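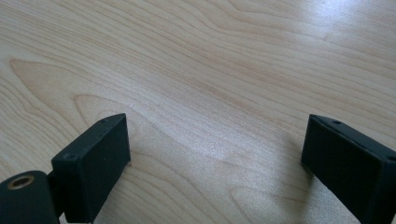

4.2 Dining arrangements and reported sociability

The two ships differed most clearly in how passengers were seated for dinner. On the Trulla, passengers kept the same table and the same sitting for the whole voyage, as assigned at booking. On the Vilitz, dinner was open seating, with the dining room available from 6 p.m. and no assignment of any kind. Both ships are operated by Cuesta, carry a similar mix of cabin grades and sailed the same coastal itinerary during the study period, so the comparison is less affected by differences in price and destination than earlier work on the subject has been.

Survey forms were left in cabins on the second-last evening of each voyage and collected the following morning. After incomplete forms were removed, 553 remained for analysis. Respondents were asked how many fellow passengers they had come to know by name, how often they had eaten with people outside their own travelling party, and whether they would choose the same dining arrangement again. A free comment space was provided at the end of the form and was used more heavily than we had expected, particularly by passengers travelling alone.

Passengers on the Trulla reported knowing more people by name than passengers on the Vilitz. Most of the difference came from solo travellers and couples. Families and larger parties gave similar answers on both ships, which fits with the practice of seating parties of six or more at their own table whether or not seating is assigned. Among couples, the assigned arrangement produced a small but stable circle of acquaintances, nearly always the people at the same table. Few couples on the Trulla reported eating dinner with anyone else, and several wrote that they had felt unable to ask for a change once the first evening had passed.

Solo travellers were divided. On the Trulla, a majority said that the assigned table had been the main way they met people on board. On the Vilitz, solo travellers tended to fall into two groups. One group joined shared tables on the first or second evening and went on to report as many acquaintances as anyone on the Trulla. The other ate alone on most nights, often early, and reported very few. There was little middle ground between them. Comments from the second group often mentioned the moment of arrival at the dining room door, and the difficulty of telling which tables would welcome another person.

Furniture was also considered, as the ships had been fitted out at different times. Tables on the Trulla are round and are laid with cloths at dinner. The Vilitz uses bare tables with a light-coloured wood surface (Figure 2), and staff can push these together to seat a larger group. Observers on the Vilitz recorded tables being joined on most evenings, generally at the request of passengers who had met on a shore excursion that day. Joined tables were seldom kept for a second night. We found no sign that the finish of the tables mattered to passengers, though a few commented that the room was noisier without cloths.

Figure 2. Surface of a dining table, light-coloured wood with visible grain.

Meal duration was recorded by observation only. Dinner on the Trulla was paced by the kitchen, and the first sitting had to clear in time for the second. On the Vilitz, passengers could stay as long as they wished, and we had anticipated longer meals as a result. This was the case for shared tables, where a stay of more than 60 minutes was normal. Couples at tables for two were usually finished well inside that time. The overall effect of open seating was therefore to spread meal lengths out in both directions, and the average on its own would be misleading.

Satisfaction with the arrangement was high on both ships, as it generally is in onboard surveys. Passengers who had sailed before were more likely to prefer whichever arrangement they already knew. First-time passengers showed a mild preference for open seating on the Vilitz and no clear preference on the Trulla. It should be kept in mind that passengers are told of the dining arrangement before they book, and some will have chosen their ship accordingly. We were not able to separate this self-selection from the effect of the arrangement itself.

4.3 Seating requests made before departure

Cuesta takes seating requests for the Trulla through Niria, the reservation system used for both ships. The request field is free text. We were given the entries for the sampled voyages with names and cabin numbers removed, and coded them by hand into 3 categories: requests to sit with named companions, requests about position in the room, and requests about the type of company wanted.

The first category was by far the largest and raises no particular issue. Position requests mostly asked for a window table or for one near the entrance, the latter often linked to reduced mobility. The third category was small but is of more interest here. These entries asked for tables of a similar age, for other solo travellers, for people who spoke a given language or, in a handful of cases, for no company at all. The maître d' on the Trulla reads every entry, but Niria does not sort them, and entries made in the final week before departure were sometimes not printed in time for the seating plan to be drawn up.

Passengers whose requests about company were met gave favourable responses throughout the survey. Those whose requests were missed were less favourable about dinner, but no less so about other parts of the voyage, such as excursions and cabin service. The number of missed requests was too low to support any firm statement. A structured field in the booking form, with a separate option for solo travellers, would make the question easier to study and would probably also be of some use to dining room staff.

No equivalent field exists for the Vilitz, where requests are handled in person on the first evening. We return to first-evening procedures in Section 5.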